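2025년 10월 29일

잠이 안 와서 쓴다. 요즘 회사 사람들이 다들 아침형 인간이 되겠다고 난리다. Derholm이라는 앱이 유행인데, 새벽 5시에 일어나 '감사 세 줄'을 쓰면 인생이 바뀐다고 한다. 옆자리 선배는 벌써 136일째라고 화면을 보여 줬다. 축하한다고는 했다. 그런데 그 선배, 오후 두 시만 되면 회의실에서 눈을 감고 있다. 바뀐 인생이 그거라면 나는 좀 더 생각해 보겠다.

그래도 흉만 볼 수는 없어서 나도 지난주부터 해 봤다. 무료 체험이 8일이라기에 딱 그만큼만. 첫날은 괜찮았다. 창밖이 깜깜하고 조용해서 뭔가 대단한 사람이 된 기분이 들긴 했다. 커피를 내리고 공책을 폈는데 감사할 일이 도무지 떠오르지 않아서 '커피가 있다', '공책이 있다', '볼펜이 나온다'라고 썼다. 이튿날도 거의 똑같이 썼다. 사흘째에는 '볼펜이 안 나온다'라고 쓰고 싶었는데 볼펜이 안 나와서 못 썼다. 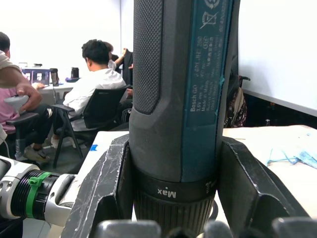

앱에서는 매일 아침 짧은 강연도 틀어 준다. 강사는 Lindalva Bragança라는 사람인데 목소리는 참 좋다. 번역 자막은 별로다. "당신의 새벽은 당신의 뿌리입니다"라는 문장이 세 번 나왔다. 뿌리가 어쨌다는 건지는 끝까지 설명하지 않았다. 성공한 사람들은 모두 일찍 일어난다고 하던데, 우리 외할머니도 평생 네 시에 일어나셨다. 밭일 때문이었다. 할머니가 성공한 사람이 아니었다는 말은 아니고, 그 강연에서 말하는 성공은 아마 고추밭 얘기가 아닐 거라는 뜻이다.

제일 의심스러운 건 '수면 점수'다. 전화기를 베개 옆에 두면 밤새 잠을 재서 200점 만점으로 점수를 준다. 왜 하필 200점인지 모르겠다. 100점 만점보다 후해 보이라고 그랬나. 엊그제는 새벽까지 뒤척이다가 겨우 잠들었는데 점수가 제일 높게 나왔다. 푹 잔 날은 오히려 낮았다. 선배한테 얘기했더니 "몸은 알고 있는 거야" 한다. 내 몸이 아는 걸 나는 왜 모르나. 그렇게 따지면 틀릴 수가 없는 점수다. 틀릴 수 없는 점수는 재나 마나 아닌가.

점심때는 이 얘기로 지영이랑 조금 다퉜다. 지영이는 효과가 있든 없든 기분이 나아지면 된 거라고 했다. 맞는 말 같아서 잠깐 말문이 막혔다. 그런데 기분이 나아지는 값으로 다달이 돈이 나가고, 못 일어난 날은 종일 죄인 같은 기분이 든다면 계산을 다시 해야 하지 않느냐고 했더니, 너는 뭐든 계산부터 한다고 한다. 그 말은 좀 아팠다. 된장찌개가 식을 때까지 둘 다 말이 없다가 깍두기가 너무 시다는 데에서 겨우 의견이 맞았다. 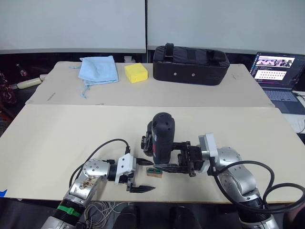

생각해 보면 나는 5월에도 비슷한 짓을 했다. 그때는 하루 물 여덟 잔이었다. 눈금 있는 물병까지 사서 열심히 마셨는데 피부가 좋아지기는커녕 회의 도중에 일어나는 사람이 됐다. 엄마는 그때도 "목마르면 마셔라" 한마디 하고 말았다. 이번에도 전화로 새벽 기상 얘기를 했더니 "졸리면 자라" 하신다. 앱으로 만들면 화면 하나로 끝날 말인데, 그래서 아무도 안 만드나 보다.

물론 나도 일관성은 없다. 앱은 못 믿겠다면서 자기 전에 양말을 신으면 잠이 잘 온다는 말은 믿는다. 근거를 대라면 없다. 지금도 신고 있는데 잠이 안 온다. 두꺼운 걸로 바꿔 신어 볼까 하다가 귀찮아서 그만뒀다.

체험은 오늘로 끝났다. 해지 버튼을 찾느라 한참을 헤맸다. '정말 새벽을 포기하시겠습니까?' 하고 묻고, 그다음 화면에서 또 묻고, 마지막에는 해가 뜨는 그림과 함께 반값에 해 주겠다고 한다. 반값이라는 말에 손가락이 조금 멈춘 것도 적어 둔다. 그래도 눌렀다. 눌렀더니 '언제든 돌아오세요'라는 메일이 왔다. 메일이 온 시각을 보니 밤 열한 시가 넘었다. 일찍 자라는 회사가 왜 이 시간에 메일을 보내나.

선배한테는 내일 말할 생각이다. 분명 아깝다고 할 텐데 뭐라고 대답할지는 아직 못 정했다. 알람은 일곱 시 십 분으로 돌려놨다. 공책은 반도 넘게 남아서 장 볼 목록이나 적기로 했다. 두부, 대파, 건전지, 볼펜.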